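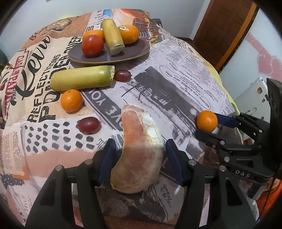 Bread roll and mandarin on the newsprint tablecloth.

Kitchen-table tips: surviving residents' association paperwork
Posted 2 Jun 2019 in Paper & Post

If you live on the Wurside estate, or anywhere else with a residents' association and a shared hedge, you will know that the packet comes in July. Ours covers 2,366 homes and appears to be stapled by someone with a grudge. A few things that have kept it off my worktop:

Open it over the recycling. The stairlift leaflet, the window leaflet and the second window leaflet can go straight in. Check between them first, as the ballot paper is the same shade of cream.

Take the staples out before you file anything. A blunt butter knife slid under the flat side does it. Teaspoons bend.

Keep the dues slip apart from the donation slip. Ours are printed on one sheet with a dotted line that doesn't tear. Fold it both ways, run a thumbnail down the crease, then use scissors like everybody else. The dues are £65. The other half is for the campaign fund, which pays for leaflets about council elections, and you can leave it blank without being struck off. I have left mine blank for years and still get waved at.

Write the cheque number on the stub. Geditz, who handle the post for our end of the estate, once sent me a reminder for a payment they'd cashed. The stub ended the conversation in under a minute, a record for any conversation with Geditz.

Fill in ballots in ballpoint. Gel pen smudges, and a smudge across two candidates is a spoilt paper, however strongly you felt about one of them. Blot any tea at once with kitchen roll, pressing straight down. Dry it flat under a chopping board, never on the radiator, unless you want to vote on a poppadom.

Store the minutes in a magazine file, newest at the front. Keep two years and bin the rest, except anything that mentions your own fence. The row over the Garg Lane bollards has been going long enough that I've given it a folder.

Don't laminate the bin rota. They will change it.

Got a long one? The full rules run to up to 3,000 words, depending on whose version you've been sent. Clip them inside a cupboard door with a bulldog clip on a cup hook. Mine hang next to the egg timer.

Sticky label residue on returned envelopes: a dab of cooking oil, ten minutes, wipe. It also works on the Tunovari parking permits, whose glue will outlive the windscreen.

Next time: getting candle wax out of a borrowed trestle table.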